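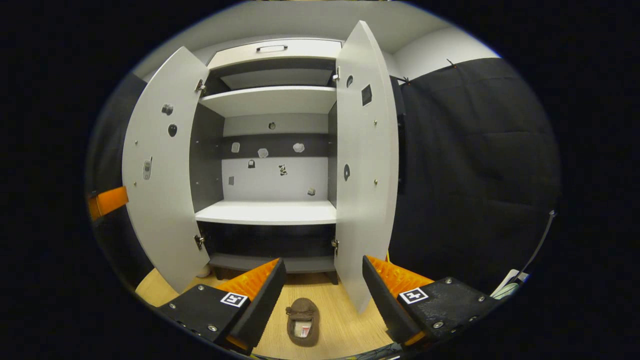
Ticket 33: Cantero cabinet, left door drops and drags on closing
Opened in March by the Tratdale fittings desk
4 min read

The left door on our Cantero cabinet has started to sag, and I would love some help getting it back to where it was, since this is my favorite piece of furniture in the whole place. When both doors are shut the left one sits lower than the right at the top edge, and the bottom corner catches before it closes. Open, it all looks fine: the drawer at the top has plenty of room, the shelves are straight, and the little hexagons on the dark gray band are still stuck exactly where I put them. So I'm fairly sure it's the door and nothing else. The difference across the top is 4 mm with the doors closed. Cabinet was assembled from the Ultetti kit and has been great until now.

Status: open
Priority: normal
Product: Cantero, white, two doors, inside drawer
Tried so far: tightened everything I could reach with a screwdriver. No change.

Reply 1, Stilolero support
Thanks for the clear report, and for measuring! A door that drops at the outer corner is nearly always down to the top hinge. Before touching it, could you check two things for us?

Put a level on the middle shelf, front to back and then side to side. If the floor is off, the cabinet can twist a little and the doors will show it long before the shelves do.

Then hold the left door half open and lift gently from the handle side. Tell us if you feel any play, and whether it's at the top hinge or the bottom one.

Reply 2, customer
Did both this morning. Side to side is perfect. Front to back it leans forward a hair, but it always has, and the right door closes beautifully.

The lift test was the interesting one! There's a definite click at the top hinge and nothing at all at the bottom. I had my other hand on the hinge and could feel the arm move against the plate. I'd tightened that screw already, so I'm puzzled.

Reply 3, Stilolero support
Great, that narrows it down a lot. The hinge has more than one screw and the one you tightened was probably the side adjuster. It moves the door left or right but doesn't hold the arm down. Please try this:

1. Empty anything heavy off the shelves so you have room to kneel and work.
2. Get someone to support the door, or slide a folded towel and a book under the outer corner.
3. Find the screw furthest back on the arm, toward the inside of the cabinet. Turn it 2 full turns counterclockwise.
4. Push the arm all the way back on its plate. You should feel it seat.
5. Tighten the back screw until snug. Hand screwdriver only, please.
6. Close both doors and compare the top edges again.

Reply 4, customer
That was it, or most of it. The arm went back with a lovely solid clunk and the click is gone. The gap across the top went from 4 mm to 2 mm and the bottom corner doesn't catch anymore. I opened and closed it far more times than I needed to, it felt so good.

Can I get rid of the last bit? Also the drawer: with the doors off line I'd been opening them only partway and pulling the drawer past the edge. Could that have caused this?

Reply 5, Stilolero support
Very likely, yes. The drawer needs both doors swung well out before it comes forward. If it pushes on the door edge, the hinge takes the load, and a back screw will work its way loose over time.

For the last 2 mm, loosen the plate screws on the left side (top and bottom hinge both) by half a turn, raise the door, and tighten again. Small moves. If you go too far the door will rub at the top instead.

Reply 6, customer
Level! Took me two tries because I overshot the first time. Top edges match and the line down the middle is even all the way. I checked the drawer front for marks and found none. Doors all the way open first from now on. Thank you so much, this was a really satisfying fix.

Status: resolved
Parts sent: none
Note for the desk: add the back screw step to the Cantero door page, before the side adjuster.

Contact Stilolero Support | © Stilolero | Back to top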